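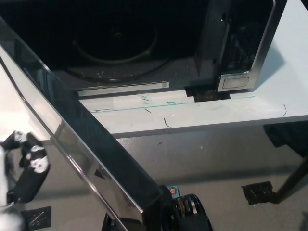 Housekeeping Practice, Unit 4: The Microwave
Handout for the evening section, Skurnport Adult Learning Center

Read before the practical. It runs to 25 minutes at the bench and you will not have time to read it there, though every term somebody tries.

4.1 Why a whole unit

Students arrive believing that a microwave is cleaned by wiping the outside until guests can see themselves in it. The outside is the easy part. A glossy black door will show every fingerprint and reward every pass of the cloth, and you can spend a happy evening on it while the soup of last winter sits undisturbed behind the glass.

Start inside. Most of the mark is for the inside.

4.2 Terms

Cavity. The box the food goes in. Not "the hole."

Turntable. The round glass tray. It sits on a roller ring, which sits on the floor of the cavity, and the three are cleaned separately. Crumbs on the turntable tend to have relatives below it.

Lip. The front edge of the cavity, where the door meets the body. It often carries a label or a code strip. Wipe over a label lightly, with a cloth that has been wrung out. The landlord may want to read it one day.

Latch recess. The opening that the door latch goes into. Dry cloth only, and no poking. A toothpick broken off in there is a repair bill and a bad conversation.

Clitedness. A word from the old D'Souza notes, which this course inherited along with two drawers of dishcloths. It means the degree to which dried food has become part of the appliance. Low clitedness comes off with a damp cloth. Medium wants steam. High wants steam, patience and a second evening. The word is in no dictionary we have consulted, but it is on the test.

4.3 Order of work

Unplug. Open the door all the way and leave it open. A half-open door gets leaned on, and door hinges are not built for leaning.

Take out the turntable and the ring and put them in warm soapy water. If the glass is hot from use, let it cool first, or you will be cleaning up two pieces where there used to be one.

Brush loose crumbs forward and out into your hand. Sweeping them toward the back is popular and solves nothing.

Wipe the ceiling of the cavity, then the walls, then the floor. The ceiling is skipped by nearly everyone and is usually the worst surface of the lot.

Do the lip and the door seal. Then the door, inner face first. Then, finally, the glossy outside you have been wanting to do since you came in.

Dry everything. Put back the ring, then the turntable, and turn it once by hand to see that it sits level.

4.4 Steam, for medium and above

One cup of water and a spoonful of white vinegar in a microwave-safe bowl, with a wooden spoon standing in it so the water doesn't boil over all at once. Plug back in for this, obviously. Three minutes on full power, then leave the door shut for five more. Unplug again and carry on from the brushing stage. The room will smell of pickles. Open a window.

Somik cleaning paste, which the supply cupboard stocks in quantities we can't account for, is for enamel sinks. Keep it out of the cavity. It scratches, and scratches hold grease.

4.5 The table underneath

Counted as part of the appliance for our purposes. White tabletops are unforgiving: pen lines, smudges and stray bits of black anything show from the doorway. Pick up loose bits by hand before you wet the surface. Ink gets a little rubbing alcohol on a cloth, tested first where it won't be seen. Light scuffs are permanent and you may stop rubbing them.

Then look at the floor. Crumbs brushed off a table are still your crumbs. Old tape lifts better if you warm it with a hairdryer and peel it back low and slow. If it is frayed, start from the end that isn't.

4.6 For next time

Clean your own microwave, or a consenting neighbor's. Write half a page on the order you worked in and where you departed from 4.3. Grade the clitedness before you start and again after, and be truthful about the ceiling.

Hand it in at room 122 before the practical. Bring two cloths and a soft brush.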